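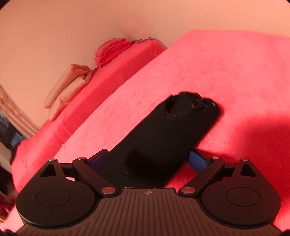 Fig. 1. Soft goods, bedroom work: a black plush item between the jaws of a hand-held gripper.

Posted in October by Nuria Tefera

Work and Automation, handout for week 7: Housekeeping

Hi all! A few of you missed Friday, and a few of you were there but (I could see it) had stopped writing by the time we got to pay, so I'm typing my notes up a bit more fully than usual. Bring them to the next session, we'll be marking them up.

We've been talking about automation as something that arrives on a truck and gets bolted to the floor. That was fine for the warehouse weeks. Housekeeping doesn't fit it very well, and the case I want to use is Espiritu, the guesthouse group over in Plendavwood. They have 40 rooms spread over several old houses, all different, with stairs in places you wouldn't expect stairs. No robot cleans anything there. What they have is a program called Cenora, where some of the room staff do part of their ordinary tidying with a gripper in their hand, and the recordings go to a developer who wants to teach a machine to do the same thing.

So the first thing I want you to write down is that the job changed before any robot showed up. I'd underline it.

What changes in the work? Speed, for a start. A housekeeper picks up a piece of clothing with one hand while looking at something else entirely – she's already thinking about the bathroom. With the gripper she has to look, line up the jaws, close them on the fabric and carry it. A room takes longer. At first Espiritu didn't adjust the room quota on recording days, so people were skipping breaks to catch up, and you can imagine how that went over. Now a recording shift has its own, lower quota, and it's written on the rota where everyone can see it.

Then there's skill, and I find this part so interesting! Look at the cloth in the pictures and think about how much you know with your fingers: whether a thing is thick or thin, whether you've got one layer or two. Through a pair of jaws a lot of that goes away and you're working by eye. The experienced staff told me they felt clumsy for the first week and hated it. Some of the newer people picked it up faster, which stirred things up a little in the break room (more on seniority in week 11).
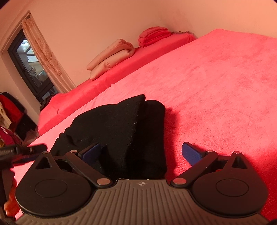
Cúc Tiêu disagreed with me on the class page, and I'm putting the comment in because it's better than my slide was. I don't think "feeling clumsy" is the main thing, Cúc wrote. You get over clumsy. What bothers me is that I'd be paid for the shift and the recording keeps being useful after the shift is over. If my way of folding ends up in a machine, when do I stop having worked on it?

I don't have a clean answer to that. Here's where the argument stands as I understand it. Staff at Espiritu get their normal hourly rate plus a flat extra for each recording shift, and nothing afterward. The staff side asked for a yearly payment as long as the recordings are in use. Management said they don't control what happens to the recordings once they're handed over, and, well, that's a reason to negotiate harder with the developer, if you ask me. But I'm your instructor and you should push back.

Other points from Friday, quickly:

Signing up is voluntary on paper. Ask who does the scheduling, and whether anyone who said no still gets the good shifts.

Privacy works in two directions. A bedroom is somebody's bedroom, so guests have to be asked, and the person doing the work may not want to be watched either. At Espiritu supervisors can't view the recordings. I think that rule matters more to people there than the extra pay does.

Tired wrists. Several people brought this up without my asking. Nothing in the original agreement covered it, and now there's a limit on how long one person holds the gripper before swapping.

For next time, please write one page (2000 characters is plenty, please don't send me six pages) on a task from a job you've had. Describe how you'd have to do it differently if it were being recorded for a machine, and say what you'd want in return. Be concrete – "respect" is lovely but I can't put it in a contract. If you've never had a paid job, use chores at home, I really mean it, laundry counts.

Also read the Skina agreement in the course folder, at least the section on quotas. It's dull, sorry. Read it with a pencil. We'll compare it with Espiritu's rota rules at the start of class and then split into two groups, staff and management, and try to redraft the part about later use. Cúc has agreed to be on the management side.

Recent handouts
Week 6: Who trains the new picker?
Week 5: Quotas before and after the scanner
Week 4: Reading a shift agreement
Week 3: The warehouse, part two

Get new handouts by email. Enter your address to join the course newsletter. You can unsubscribe at any time.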